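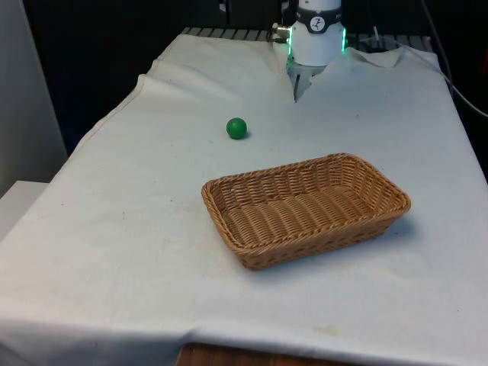 Der Griff ins Leere

Wie sich Transporterdiebstähle auf Betriebshöfen auswerten lassen und warum die Spurenlage oft dünn bleibt

Aufgebrochene Lieferwagen gehören in Gewerbegebieten zu den Delikten mit niedriger Aufklärungsquote. Die Tat dauert kurz, das Diebesgut ist leicht absetzbar, und zwischen Tatzeit und Entdeckung liegt meist eine ganze Nacht. Im Gewerbepark Clargate wurden im März auf 3 benachbarten Höfen Fahrzeuge geöffnet. Entwendet wurden Akkuwerkzeuge, Messgeräte und ein Satz Rohrpressbacken.

Betroffen war unter anderem der Sanitärbetrieb Štefanec. Dessen Transporter wiesen weder Hebelspuren noch beschädigte Scheiben auf. Bei einem solchen Befund kommen mehrere Begehungsweisen in Betracht: ein nicht verriegeltes Fahrzeug, ein gestörtes Funksignal beim Abschließen oder ein verlängertes Signal bei schlüssellosen Systemen. Äußerlich sind sie kaum zu unterscheiden. Steuergeräte protokollieren Schließvorgänge je nach Baujahr gar nicht oder nur ohne Zeitstempel.

Die Kameras am Tor lieferten wenig. Sie waren auf Kennzeichen ausgerichtet, die Täter kamen zu Fuß über das Grundstück der Spedition Gullard. Brauchbar war erst das Protokoll der Zaunüberwachung vom Typ Cereo. Es verzeichnete zwischen 4 Uhr und der ersten Schicht vier kurze Auslösungen am selben Zaunfeld. Als Windalarm eingestuft, waren sie nicht weitergeleitet worden.

Für die Sachbearbeitung zählt in solchen Fällen vor allem die Individualisierbarkeit der Beute. Seriennummern werden zur Fahndung ausgeschrieben und bei Kontrollen oder Ankäufen abgeglichen. Fehlt die Nummer, lässt sich ein aufgefundener Bohrhammer selten einem Geschädigten zuordnen. Bei Štefanec lagen die Nummern der Messgeräte vor, die der Akkuwerkzeuge nicht.

Der Betrieb führt inzwischen eine Geräteliste mit Kaufbeleg und Foto. Die Empfindlichkeit der Zaunsensoren wurde neu eingestellt, die Meldeschwelle liegt bei 100 Millisekunden. Das Verfahren ist noch offen.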